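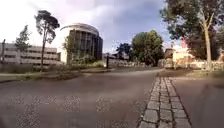

Cobblestones and asphalt under a partly cloudy sky.

How to Write an Episode Guide for an Old TV Show

Every fan of a canceled series sooner or later decides the existing guides are wrong. Mine was Skadwood, a space drama that ran for 31 episodes and has been argued over ever since. If you have a show like that and no pressing engagements, read on.

Pick your order first. Broadcast order and production order rarely match. Skadwood's pilot went out fourth, so the crew spends an hour meeting people they've already buried. I list by broadcast date and put the production number in brackets.

Watch each episode twice. The first time, put the pen down. The second time, pause at the end credits and copy them exactly, misspellings included. The actor who played Commander Xenos is spelled three ways. Keep all three and add a note.

Keep the summary under 200 words. My first draft of "The Bovley Signal" came to 494, most of them about a door.

Put opinions in their own section. Readers looking up who played the second guard don't need your views on the second guard. They can scroll down for those.

Write down your source for every date. Local stations moved things around, and Irville viewers got the March finale a week late.

Save a copy before you post. Then wait for the corrections. My guide has had more than 3,979 visits, and I believe I've heard from all of them about the door.

Last updated October 6, 2020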